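Mon 16 March

# Folding table, Pudmont stockroom

Notes from the garment folding station at Pudmont. The station handles plain T-shirts in adult sizes, short sleeve, no buttons. Shirts come up from the Stolar laundry line in bins, get folded to a fixed size, and go out in flat stacks for the Purves counter. The page covers the table, the lay-flat stage and the fold sequence. Packing and labeling are on the Vultell page.

## The table

The top is white and rectangular, with a smooth finish. White was picked over gray in February after pale shirts and dark shirts were both tried on each. Stains show up faster on white, and so does lint, so the top gets wiped at the start of each shift and again after any dark batch.

Table height matters more than length. A top set too low makes the folder lean, and the far edge of the shirt ends up crooked. The legs are set at the third notch. Leave them there.

## Lay-flat

Every fold starts with the shirt opened out and the collar at the far side of the table. The hem points to the near edge. Work from the collar down, pressing air out toward the hem, and leave the sleeves for last.

A pale green shirt is a fair test of the lay-flat stage. Light knits in that color range show creases clearly under overhead light, and a crease left in at this point is still there when the stack is opened at the counter.

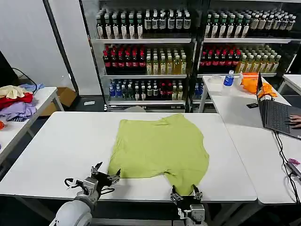 Hem position is the next check. With the hem hanging over the near edge, the weight of the loose cloth pulls on the body of the shirt and the fold line drifts. Move the whole shirt back by the shoulders until the hem sits on the top. Pulling from the hem stretches the knit and moves the collar out of square.

Bunched sleeves are the most common fault. Open each one from the shoulder seam outward, then run a flat hand along it to the cuff. A sleeve that is left bunched adds a lump on one side of the finished fold, and the stack starts to tip after a few shirts.

## Fold sequence

1. Shirt face down, collar far, hem on the table.
2. Fold the right side in to the center line, sleeve included.
3. Turn the sleeve back on itself so that it lies parallel to the side.
4. Repeat on the left.
5. Bring the hem up to the middle of the body.
6. Fold once more to the collar and turn the shirt over.

Steps 2 and 4 set the width. The card template is 202 mm wide and stays on the shelf under the top. Check the first shirt of each bin against it, then spot check. Finished folds that come out wide are nearly always a step 3 problem - the sleeve has been laid at an angle and sticks out past the side.

## Faults seen at this station

- Side crease near the hem. Smooth before step 2. It can't be pressed out by hand after folding.
- Uneven outline. Reset from the shoulders and open both sleeves again.
- Collar folded under. Lift the neck, shake once, lay down again.
- Twisted side seam. A sewing fault. Put the shirt in the return bin and write the batch number on the slip.

## Throughput and stacks

The February batch was 2,000 shirts and the next one is 3,000. Template cards wore soft at the corners before the first batch was through, so a spare set is on order under part number 351. Until it arrives, trim nothing off the old cards. Turn them end for end.

Stacks go collar out, with the fold edge facing the counter. Alternate the direction every fifth shirt if the stack leans. Mixed sizes stay in separate stacks even when the color is the same.

Corrections to the sequence go to Bảo Lương. The version taped to the table leg is older than this page and still has steps 3 and 4 the wrong way around.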